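Archives > Shop Floor Lists > Gear Cutting and Finishing
Filed under: Measurement, Bore Tolerances
2021-02-01, posted by Alina Vasiliu

Re: Bore gauge readings drift between morning and afternoon

Yogesh Malhotra wrote:

> We have been chasing a size problem on the 435 job for most of a month.
> The bore is finish-reamed, then checked with a two-point dial bore gauge
> against a setting ring. First parts of the shift read near the middle of
> the tolerance. After lunch the same parts, not new ones, read small by
> 3 to 4 microns. The ring is in date. The gauge was sent out and came back
> with a clean report. Corinne thinks the ring is worn. I think the gauge
> head is sticking. Jawad says temperature and wants us to buy a cabinet.
> Before I ask for money I would like to know which of us is right.

Yogesh,

I would side with Jawad on the cause and hold off on the cabinet.

Start with the arithmetic. Steel grows 11.5 microns per meter per degree C, near enough for shop use. You did not give the bore size, so take a 60 mm bore as a working figure. That is 0.69 micron per degree. To see 4 microns from temperature alone, the part and the master have to differ by almost 6 degrees. If both are steel and both are at the same temperature, the error cancels, whether the room is at 20 or at 26. The room temperature by itself does not explain your drift. The difference between the part and the ring might.

So the first question is where the ring lives. If it sits in its box in a drawer on the window side of the bench, and the parts sit on a cast iron plate near the inside wall, you have two different temperatures and they will separate as the day goes on. A ring that is warmer than the part makes the part read small. That agrees with the sign of what you report. A worn ring also makes the part read small, but it does it at eight in the morning as well as at two in the afternoon. Corinne's explanation does not account for the change over the day, and I would drop it unless the next test says otherwise.

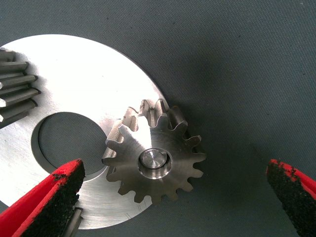
The second question is handling. A setting ring held in a bare hand picks up heat quickly, and the smaller the ring the faster it goes. We measured this at Crenshaw with a thermocouple taped to the outside of a 40 mm ring. I no longer have the sheet, so I will not quote a number from memory, but it was enough that we stopped letting people hold the ring while they zeroed. Ours now stays on the plate and the gauge comes down to it. Do the same for a day before changing anything else.

On the gauge head: a sticking plunger is possible, but look at the repeatability first. Take ten readings on the ring without lifting your hand off the gauge body, rocking through the minimum each time. If the spread is under a micron, the head is not sticking. If it is more than that, clean the centering shoes and try again. Most of the bad spread I have seen was a dirty shoe. Do not oil the plunger. Vasylyna spent a week on a gauge at Henemis that someone had oiled, and it behaved exactly as you describe, fine in the morning and slow in the afternoon, except that the readings wandered in both directions.

A test that separates the three explanations, in the order I would run it:

1. Pick one finished part and mark it. Leave it and the ring side by side on the plate overnight, with the gauge in its stand next to them.

2. At the start of shift, zero on the ring and read the part four times at one marked orientation. Write down all four readings, not the average.

3. Read the surface temperature of the ring and of the part with a contact probe. An infrared gun is no use on ground metal. The emissivity is too low and you will mostly be reading the reflection of the lights.

4. Leave everything where it is. Repeat steps 2 and 3 at mid-morning, after lunch, and at the end of shift. Re-zero every time.

5. The next day, do the same, but store the ring wherever it is normally stored and bring it out only for zeroing.

If day one is flat and day two drifts, it is ring storage and the fix costs nothing. If both days drift and the temperatures agree, look at the gauge. If both days are flat, the fault is in something your operators do that the test does not include, and you will have to stand there and watch.

One more source to rule out. You say the same parts read small after lunch, but you do not say what happened to them between readings. If they went through the washer, and the washer is heated, they came out warm, and a warm part reads large. That is the wrong sign for your problem, but it can hide part of it. A part that came out of the Ilosura washer at our place needed well over an hour on the plate before it settled. Blowing it off with shop air will cool the teeth and rim long before the hub, so it feels cool in the hand while the bore is still off.

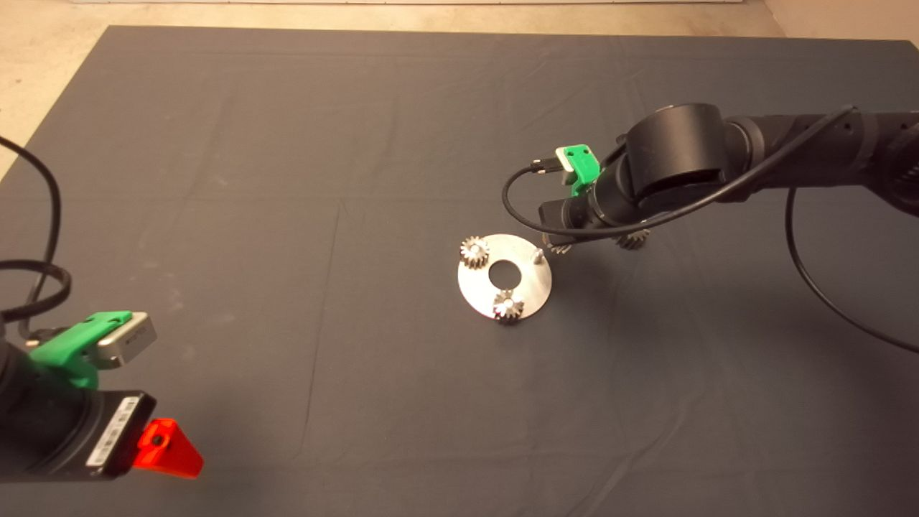

Reading time: 7 min

On the cabinet. Jawad's suggestion is reasonable if you are checking parts against a drawing tolerance of 5 microns or less. From what you posted earlier, yours is wider. A controlled cabinet also creates a problem of its own: if the ring comes out of it at 20 and the part is at 25, you have made the mismatch permanent. You would then need to soak the parts as well, which means shelf space, a log, and a rule about minimum time. At Hirnthorpe they put in the cabinet for the masters and nothing for the parts, and the reject rate went up. It took them some time to connect the two.

What I would buy instead is a thick plate, aluminum if you can get a flat one, big enough to hold the ring and one tray of parts. It does not need to be a surface plate. Its only job is to pull everything on it to one temperature, and aluminum does that better than granite or iron. Lay the parts bore axis vertical, in direct contact, no rag or foam underneath. Foam is an insulator and will undo most of the benefit. Keep the plate out of the sun and away from the supply vent.

If you cannot get the parts and ring to agree, you can correct for it. Measured temperatures, one coefficient, one subtraction:

correction = D x 0.0115 x (T_ring - T_part)

with D in mm and the result in microns. Add it to the reading. For your bore, put in the real diameter. This assumes ring and part are both steel with the same coefficient. If the ring is carbide the expansion is closer to half, and then the room temperature does matter, since the two no longer track each other. Look at the certificate. I ask because a lot of shops have bought carbide rings for wear and carried on with the old procedure.

For a carbide ring, use the full form:

correction = D x [0.0055 x (T_ring - 20) - 0.0115 x (T_part - 20)]

Check the sign on one known case before you give it to the operators. Take the ring at 20, the part at 26, D of 60. The bracket is -0.069, and the correction is -4.1 microns, meaning the part is large as it sits and will be smaller when it gets to 20. If your spreadsheet gives you a positive number, something is swapped.

I would not put the correction on the floor as a permanent practice. It is fine for deciding what to do with a held batch. For daily work it adds two temperature readings and a calculation to every check, and people will stop doing it by the second week.

As for parts already shipped, if the afternoon readings were the wrong ones and the reamer was adjusted to suit them, then some of the afternoon bores are likely on the high side. You mentioned a lot of 300 waiting. I would pull from the end of a shift first, soak those overnight with the ring, and measure them in the morning. If they are inside the limit with room to spare, release the lot. If they are crowding the top, sort it.

Please post the readings from step 2 when you have them, with the temperatures in the same table. The last two threads on this subject stopped before anyone reported a result, and the archive is not much use without one.

Also, tell us the ring material and the nominal bore.

Alina Vasiliu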